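Re: wire baskets for the pantry, yes or no?
Page 1 of 2

grilier_fan
Posted 10/29/20
I'm redoing my pantry shelves and want to switch to wire baskets. Anybody have the Nondham ones? Small stuff falls through the grid on my old set and it drives me nuts!

ktsun
I've had four since April and love them. Spice packets, tea, all of it. Just put a liner in.

Auer19
Gotta disagree with ktsun. Liners slide around and crumbs get under them anyway. I went back to plain plastic bins, way easier to wash.

ktsun
Mine don't slide, I cut them snug! But ok, for flour bags I'd go plastic too.

moss_and_mugs
Get one with a flat panel for a base, like this white one on the table. No liner, no fight :)

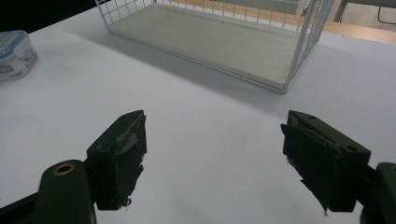

Page 2 of 2

grilier_fan
Oh I like that, the wire is only on the sides. Would it hold cans?

Auer19
I'd still keep cans right on the shelf. Tea, fine.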